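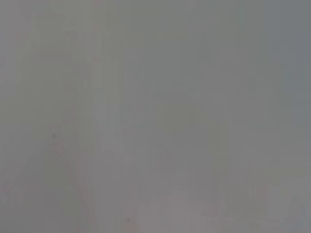 The Durkow Basket Project is a student robotics project run by the Treltora Robotics Club, in which pupils teach a robot arm to handle everyday items in a basket. It was begun by Hugo Bodin, a shop teacher who felt (and he is still happy to tell anyone who asks) that beginners learn far more from a piece of fruit than from a stack of perfect cubes.

Students work in teams of two. Each team gets seven weeks, starting in February, to record its runs, train its program and keep a notebook, which counts for as much as the robot's own score.
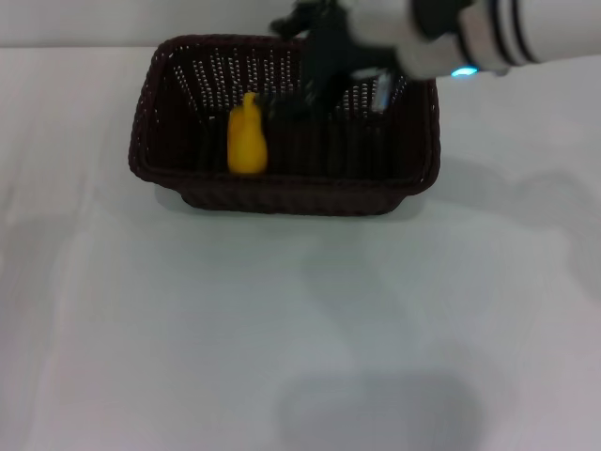
The gripper over the back of the basket, with a yellow item at left

Scoring

A full entry is 600 points. Gentle handling earns the most, and a team may ask for two restarts without losing any of them, a kindness that was added after a good deal of friendly pleading from the younger members! 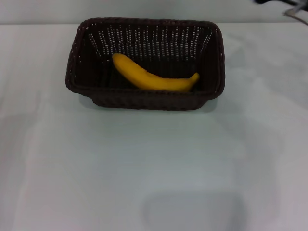
Photo: Treltora Robotics Club

Bananas are a favorite among the older students, as the curve makes the choice of grip a real puzzle and leads to long, cheerful arguments over where the fingers ought to close. The Zunham rules, used at the spring meet, let teams pick their own starting pose for the fruit.

See also: Inthanon Student Robot Meet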